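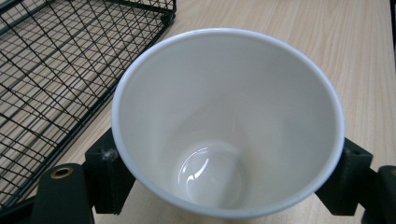
3.2 Where cups go when they are clean

Of the 164 put-away episodes logged at the Stendanell site in June, the cup accounted for more disagreement than any other item. Plates have a home in every household we have studied. Cups have opinions held about them. One party stores them rim up, on the grounds that a rim should not touch a shelf; the other stores them rim down, on the grounds that dust falls. Both parties described their own method as the normal one, and both had learnt it from a parent.

We coded each episode by the first surface on which the cup was set down and by the last. Where these were the same, the cup was treated as put away, even if a reasonable person might have called it abandoned. Table, basket and shelf were the usual stopping points. The coding sheet also allowed for "other", a category that grew faster than we would have liked and came to include a windowsill, a bread bin and the top of a boiler.

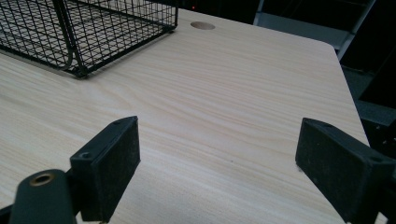
Baskets deserve a separate word. At Skarkberg they were bought to hold things briefly and then held them for the rest of the study. Participants spoke of the basket as a stage on the way to the cupboard, yet in 14 episodes the item went in and had not left by the final visit. We follow the households in calling this "tidy".

Figure 2. Two of the stopping points used in the coding of put-away episodes: table and basket.

Agreement between the 2 coders was good for shelves and poor for tables, chiefly over whether a cup at rest was waiting to be used or waiting to be moved. The rule we settled on is given in Section 3.3.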